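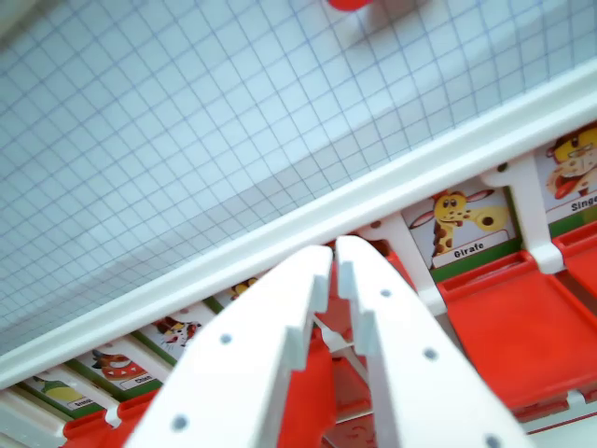
4. Changes in Bench Work After Installation

4.1 The task before the robot

The refurbishing workshop at Clolaritz receives used children's games from lending libraries in and near Trordale, checks them for missing or damaged parts, cleans them, and sends them back into circulation. Before Cukix was installed, the whole sequence was done by hand at one long bench. A worker opened a box, laid out the contents, compared them with a parts sheet, wiped down each part, replaced what was missing from stock, and signed the sheet. The bench had four workers and no fixed division of labor. Whoever opened a box normally closed it.

Interviewees described the check as the slowest step and the cleaning as the most tiring one. Games with many small parts took up a large share of the day, and card-and-tray sorting games were named more often than any other type. They contain picture cards held upright between dividers, trays below the cards, and small parts that belong in the trays. Each part has to be picked up, looked at on both sides, and put back. Dulce Tlapale, who had worked at the bench longer than the others, reported that she used to set these games aside until there were several of them, so that she could keep the same parts sheet in front of her and work through them in one stretch.

This batching was informal. It appeared in no work instruction, and the manager learned of it from our interviews. It matters for the rest of this section, as the robot cell was planned on the assumption that boxes were processed in order of arrival.

4.2 Division of labor in the cell

Cukix is a single arm with a parallel two-finger gripper and a wrist camera. It handles card-and-tray games only. A worker unpacks the game, sets it on the work surface, and starts the cycle. The arm then visits each card position, records a view of the card and the tray in front of it, and moves small parts between the surface and the trays. Parts that fail the check are left on the surface for the worker. Wiping, replacement from stock, and sign-off stayed with people.

Figure 2 gives a view from the wrist camera, with the gripper pointed down toward the cards and trays of a French-language animal game. The cards labeled "Girafe" and "Chien" can be read, while the label "Singe" is partly outside the field of view. The left finger hides most of one card. Occlusion of this kind had direct consequences for the staff, discussed in 4.3. The gridded paper beyond the white rail serves as the background for loose parts. It was chosen by the integrator, Pellegrini, to give the vision software a regular reference, and the workers later found their own uses for it (see 4.4).

In the new arrangement one person attends the cell while the others continue with manual work. The attendant unpacks and repacks for the robot, answers its queries, and clears rejected parts. The role changes hands at fixed times. In the first version of the schedule the attendant stayed for a full shift, and this was shortened after complaints about standing in one place. The current rotation is 2 hours.

4.3 Queries and interruptions

When the system cannot match a card or part to its reference set, it stops and shows the camera view on a screen next to the cell. The attendant confirms, corrects, or asks for another view. We classified the queries logged by the system under three headings: the view was blocked, the item was worn or marked, or the item was not in the reference set.

Blocked views came mainly from the gripper itself. The fingers are wide compared with the cards, and they sit close to the lens. When they are lowered toward one position, neighboring positions may be partly or fully hidden. A second view from a raised pose resolves most of these cases without help, but the early software asked the attendant first and moved second. Arlindo Marinho, the technician responsible for the cell, reversed this order in September. Attendants told us that the change did more for their working day than any gain in the speed of the arm. Their objection had been to the interruption itself. Answering took a few seconds, but a person who had started wiping down trays had to put the cloth aside, dry their hands, turn to the screen, and then find their place again.

Worn and marked items produced fewer queries, and the workers considered them justified. A card with a faded label or a pen mark calls for a decision about whether it can go back to a library, and they wanted to keep making that decision. One attendant objected to the way the question was put. The screen offered "accept" and "reject," and she wanted a third choice, for cards that could be cleaned and looked at again. The choice was added under the name "hold."

Items outside the reference set were a matter of language at first. The workshop receives editions of the same game with labels in different languages. The reference set had been built from one edition, and cards from another were treated as unknown parts even when the drawing was the same. The attendants could settle such cases at a glance. Marinho now adds a new edition by placing a complete game in the cell and running a recording cycle. Tlapale has learned to do this as well and does it without supervision.

4.4 Effects on skill and on the rest of the bench

The manual workers lost most of the card-and-tray games and received more of everything else. Opinions on this were divided. Two of the four saw it as a relief. One said the remaining work was heavier, since the sorting games had been slow but could be done sitting down. Tlapale missed the batches, which she had used as a quiet part of the afternoon.

Batching has since returned in a different form. The cell was designed for a mixed queue, but the attendants group games of the same edition before loading them. They do so on a shelf that was meant for finished boxes. The system does not record the grouping, and its throughput report therefore credits the software with shorter changeovers that are partly the result of human sorting done upstream. We raise this point because the report is used in planning. A staffing decision based on it would remove some of the labor that produces the figures.

The grid paper is another case of local adaptation. Workers at the manual bench asked for sheets of their own and now lay out small parts on them in rows, which they say makes a gap easier to spot. Light parts show up less well under the bench lamps, and for these they go back to a dark mat.

We found no evidence that checking skill had declined during the study. The period was short, however, and all four workers had learned the task before the robot arrived. A new employee who enters the workshop as an attendant would see card-and-tray games mainly as queries on a screen. Clolaritz has agreed that new staff will first check 30 games by hand, with an experienced colleague signing the sheets. The number was proposed by the workers, and we did not test it.

4.5 Limits of the observations

The material comes from one site and one type of game. The query log covers 600 games processed in the cell and does not include games that an attendant judged unsuitable and moved to the manual bench before starting a cycle. These were not recorded anywhere. According to the interviews, the usual reasons were a broken divider, trays that no longer fitted their base, and boxes in which the contents of several games had been mixed. The log is therefore likely to understate the variety of conditions in which games arrive, and the share of cycles completed without help should be read with this in mind.

Interviews were held in the break room during paid time. Marinho was interviewed separately, as he assigns the attendant rotation and the others might have spoken less freely in his presence. He read a draft of this section and corrected two technical statements in 4.2. The workers received the same draft and asked for no changes.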